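Laizer Folding Notes: data card

Version 4. Maintained by Kerubo Owino. Last revised September 6, 2021.

What it is

A collection of 398 short records of people folding everyday laundry at home: T-shirts, pillowcases, dish towels, and a small pile of fitted sheets that I would leave out if it were up to me. Each record has a picture, a garment type, the surface used, and a free-text note on the folding method. The first batch came from households in Grovunwood in May, the rest from Cevmont.

What it is supposed to show

The original proposal said the notes would reveal "the most efficient way to fold a shirt." I doubt they can. Efficiency was never timed in the first batch, and in the second it was timed by the folders themselves, who had every reason to be generous. Use the method labels if you like. Treat the minutes column as decoration.

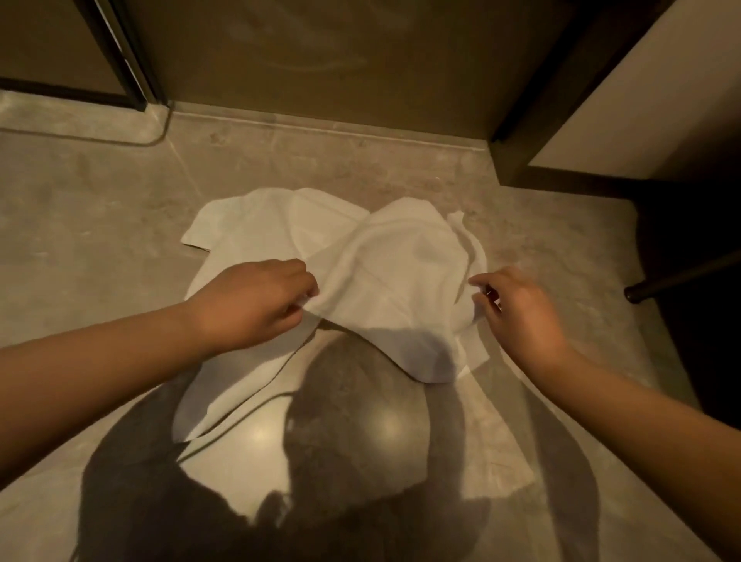
Surface matters more than the old labels admit. Version 1 had two values, "table" and "bed," and anything else was dropped into "table," which made the floor folders disappear. They are back now under "floor, hard" and "floor, soft." A white T-shirt on smooth concrete, one side already turned over on itself and a hand pinching up a fold near the middle, gets "floor, hard" and the stage label "partly folded." It does not get a method label. Half-turned shirts look much alike, and the earlier annotators who claimed to tell a thirds fold from a halves fold at that point were guessing.

Fields

garment: what the item is, in plain words
surface: table, bed, floor hard, floor soft, lap
stage: flat, partly folded, folded
method: halves, thirds, roll, other, blank
note: whatever the annotator wrote, spelling left alone

Known problems

Color is recorded only for the second batch. "Neat" and "messy" were removed as labels after 15 disputed records — two people rarely agreed, and one person rarely agreed with herself a week later. The roll method is overcounted, as Illia, the tool we used for labeling, had it preselected. I have corrected the ones I caught.

The notes field runs long in places. The longest entry is 1380 characters on the subject of collars, and I have not found a use for it.

Corrections

Send the record number and the field you think is wrong. Please don't send a better way to fold.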